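Selport sets equipment plan for two-arm benches, puts grippers and spares ahead of a third station

Selport has approved an equipment plan for its robotics workshop that moves money away from additional arms and into grippers, spare fingers and mounting hardware. The plan was circulated in March and covers the next budget period. Orders for consumables open first; orders for arms stay on hold until a review of bench hours is complete.

The workshop runs its handling trials on tabletop benches, each with two arms sharing one work surface. Under the previous plan a third bench would have been bought as a complete package, including arms, mounts, controllers and a wrist camera for each arm. The new plan breaks that package into separate lines, so that parts with a short service life can be ordered without waiting for capital approval.

Leire Prieto, who prepared the plan, said the old format hid the real running costs. "We were budgeting for arms and then paying for fingers out of whatever was left," she said. "An arm is one purchase. The printed parts are a purchase every quarter, and they had no line of their own."
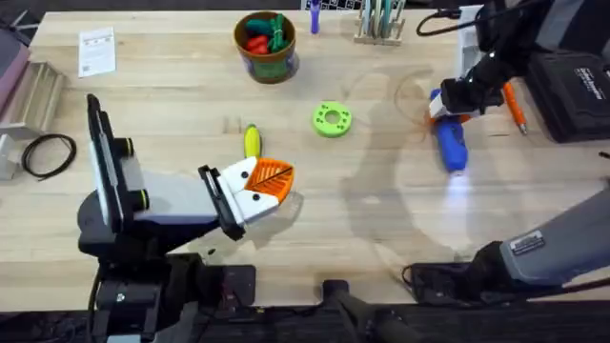
Will the workshop buy a third bench this year?

The decision has been deferred. A quote from Graltden remains on file, and the bench can be ordered without a new tender if the review supports it.

The largest change concerns gripper fingers. The plan sets a stock level of 30 ribbed fingers, with reordering triggered when the shelf count falls by half. Finger blocks and fasteners are to be stocked separately, as a worn finger does not always mean a worn block. Danari, a print supplier, will deliver against a call-off order, and the workshop keeps the drawings so that a second supplier can be used if lead times slip.

Cabling has also been given its own line. Technicians logged 186 hours of bench downtime in the last budget period, and the review attributes the largest share to cable and connector faults — more than to the arms themselves. The plan provides for replacement cable sets, strain relief and edge clips on every bench. It also requires that new mounts be quoted with cable routing included.

Small items used in handling trials, such as toy food, plates, racks, hand tools and printed rings, were previously bought on individual expense claims. They now come under a single allowance with a ceiling of $1000 per bench. Prieto said the figure was set low on purpose and would be looked at again once a full period of receipts was available.
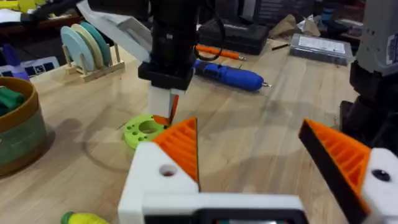 Ribbed orange fingers on white gripper blocks, with a second arm working over a lime-green printed ring.

Two suppliers were asked to price service cover. Graltden offered an annual contract with on-site repair. Ortuño quoted a lower fee for return-to-base repair, with a loan arm charged by the day. The plan recommends the Ortuño terms for the existing benches, provided that one spare arm is kept in storage. Without the spare, the loan charges would cancel the saving after the second repair.

Wrist cameras are treated as part of the gripper assembly for budgeting purposes. A camera replaced on its own will be charged to the gripper line, and recalibration time will be booked to the bench. The workshop had been recording both under general maintenance, which made it difficult to compare one bench with another.

Floor space and power were checked as part of the exercise. The room can take one more bench on the present supply, but a fourth would need a new circuit and is outside the scope of the plan. Bench tops will be kept in wood, with clamp mounts retained so that an arm can be moved without drilling.

The bench-hours review will run for 3 months. Purchase requests for the consumables lines can be submitted now through the workshop office and should state the bench number and the part code.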